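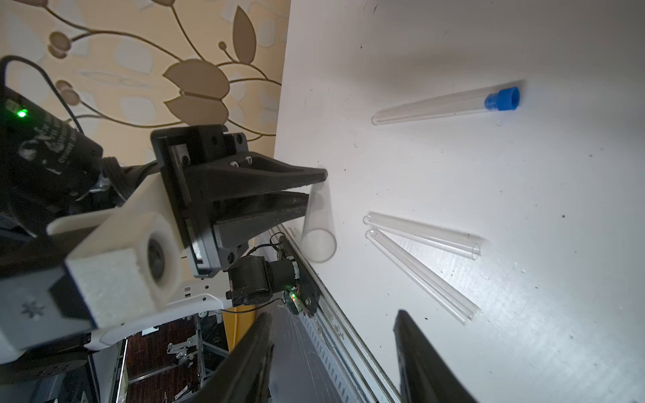

ok thread. I read the November allergy test bill so you don't have to. get a snack

1/ went in for a plain blood draw. two tubes, in and out before 9 am. the nurse was great, zero complaints there

2/ bill shows up. $142 for the draw and the panel, fine, that's what they quoted me on the phone. then a second line, $210, "Clellura processing." what

3/ called the clinic. they said call the lab. lab is run by Plasia now, used to be Ishida, so half the phone menu still says Ishida. pressed 3 for billing. got the hold music

4/ hold music is one song btw. pan flute

5/ finally got a person. she says Clellura is their "extended allergen review" and my doctor ordered it. my doctor did not order it. I have the order form in my hand, one box checked, its not that box

6/ asked her to send me whatever she was looking at. she says it has to go thru the portal. portal wants an account number. account number is on the paper bill in teh top right corner, tiny gray print, go look if you're stuck on this step

7/ big thanks to Hinata Chiba, who used to do medical billing and answered my panicked dm at like midnight. her advice: ask for an ITEMIZED bill with codes. use that word. then compare it to the order form line by line

8/ did that. the extra code isn't on my form anywhere. wrote a short dispute letter, attached both pages, kept copies

9/ Ridwan Hartono asked in replies if you should pay the part you agree with. I did. paid the 142, wrote down the confirmation number, told them in writing the rest is disputed

10/ also check your insurance app. mine goes through Banix and they had the claim marked "pending info" the whole time and never emailed me. there was a button. I pushed the button

11/ no answer on the 210 yet, they say 3 weeks. will add to this when I hear

12/ oh and the results. dust mites and birch. could of guessed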